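**Sourdough going stale by day two, what am I doing wrong?**

**zurkthorpe_baker**

Right, I've been making the same white sourdough every weekend since June and I'm fed up. Lovely on the day, decent toast the next morning, and by the evening it's a doorstop. I bake at 8 in the morning, it's out of the oven and on the rack by 9ish, then into a linen bag my sister got me. 70% hydration, strong white with a handful of wholemeal. Is it the recipe or is it the bag? My husband has started buying sliced bread on the quiet and I've found the receipts.

**Natália Falcão**

It's the bag! Linen is lovely for a loaf you'll finish by teatime, but the air goes straight through it. We're two people in this house and we'd never get through a loaf that fast, so mine sits cut side down on the board the first day and after that it goes in a tin.

Also how long are you leaving it before you cut it? If you go in while it's warm you lose a load of steam.

**zurkthorpe_baker**

Er. 20 minutes? It smells so good, I can't be expected to wait.

**crumbly_mo**

20 minutes!! Mohit Sisodia here, some of you know me from the rye thread. Leave it two hours at the very least. I set a timer and go and walk the dog or I can't be trusted either.

I don't agree about the tin though. I had a Pleker bread bin for years and everything in it went mouldy by midweek, especially in summer. Paper bag, folded over twice, in a cupboard. Crust stays crisp and you can always toast the middle.

**Natália Falcão**

Your Pleker had no air holes, Mo, we've been through this. Mine's an old Solanki one with a loose lid and I've had mould in it maybe twice.

**gillespie_t**

Slice and freeze. Done. Everyone in this thread is working far too hard.

**crumbly_mo**

Gillespie says this in every thread and he's never once told us what he does about the crust falling off when you toast it from frozen.

**gillespie_t**

I eat it.

**Babita N**

Can I put in a word for plastic before everyone shouts at me? I know, I know, the crust goes leathery. But I bake for kids' lunchboxes and they don't want a crust that fights back, they want something soft they can bite through with wobbly teeth. Cool it completely (Mo's right, two hours, more for a big one), then into a bag, and it's still soft three days on. If I want it crunchy for soup I give it 8 minutes in a hot oven.
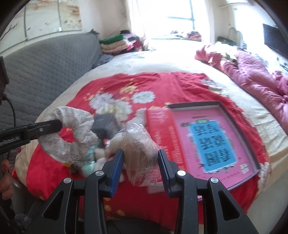
Rolls are where I'd really argue for it, they've got so much outside for so little middle that in paper they're like golf balls by the next day. I use plain clear bags off the roll and I don't bother with clips any more. Just gather the top up and give it a loose twist like the one in the photo, and leave it at that. I used to tie a tight knot in mine and then have to rip the bag to get in at six in the morning, so I got through twice as many. Crumpled bags are fine for another go as well, shake the crumbs out and turn them inside out to air.

**Naveen Gautam**

Sorry Babita, can't have it. Plastic on a proper sourdough is a crime. Rolls, fine, I'll give you rolls. But a crust you've spent two days on?

To the OP, I'd look at the dough too. 70% is a bit low if you want it to keep. Take it up slowly and swap some of the white for rye, even 60 grams makes a difference. My loaf went from two days to four.

**Babita N**

You're all welcome to come and do the packed lunches, Naveen.

**zurkthorpe_baker**

Ok so I'm going to try the rye, wait the full two hours (pray for me) and do half in a plastic bag and half in paper. Does anyone know if Clumness rye is any good? It's the only one our shop stocks.

**crumbly_mo**

It's all right, a bit coarse. Sieve it.

**Natália Falcão**

Don't sieve it, that's the best bit!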